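Questions People Ask Before Renting a Room at Plosberg House

Last updated: February 14, 2023

Is it really one big house?
It is one big house with 39 rooms and a habit of hiding the one you want. Some of them are bedrooms. One is a corridor that somebody put a door on, and we rent that one for less.

Can I see the room first?
Please do. We had a man take Room 5 on the strength of the floor plan and he has never forgiven the chimney.

What does the rent cover?
Heat, water, trash, internet and the use of both kitchens. It doesn't cover your parking, your pet's dentist or the replacement of a kettle you put on a lit burner when it was the electric kind. We have had to add that last one.

How do I pay?
By bank transfer, before the first of the month. Put your room number in the memo line. "Rent" is a poor memo when everyone else has written it too.

Why are there two kitchens?
The upstairs one was built for a tenant who couldn't stand the downstairs one. He left in April and we kept the kitchen. The oven up there runs hot, so take whatever the recipe says and be suspicious of it.

What is Gultari?
The booking page for the laundry room. You pick a slot, and the page sends you a code for the door. If it sends you 2748, that is the test code and opens nothing. Try again.

Can I have guests?
Yes, for up to five nights in a month. After that they are a tenant, and we will be around with a form.

Are pets allowed?
Cats, yes. Dogs, ask. Fish, of course, but we'd like to know the size of the tank before it goes on a third-floor shelf.

Is the house quiet?
After ten it is supposed to be. The pipes haven't signed the agreement.

May I bring my own furniture?
Gladly, as long as it goes up the stairs. Measure the landing, then measure it again, then take the legs off anyway. Large pieces need two to carry them, one at each end, and both of them should agree on which way is up before starting. 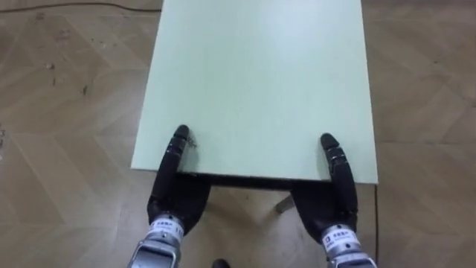
A green tabletop, held at the near edge
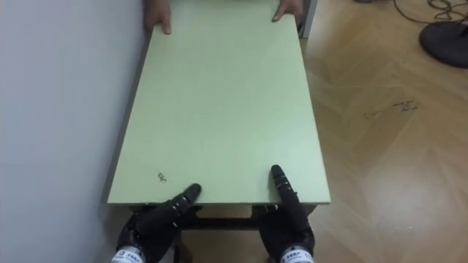 Dirk De Smet

Can I paint my room?
You can, if you show us the color first and don't mind painting it back. We reserve the right to wince. The ceiling stays white.

What happens to my mail?
It goes in the pigeonholes by the front door. Parcels that don't fit go on the bench, where they are safe from everything except being sat on.

How much notice do I give when I leave?
Two months, in writing. A text message counts as writing. Shouting it up the stairwell on your way out does not, however clear your diction.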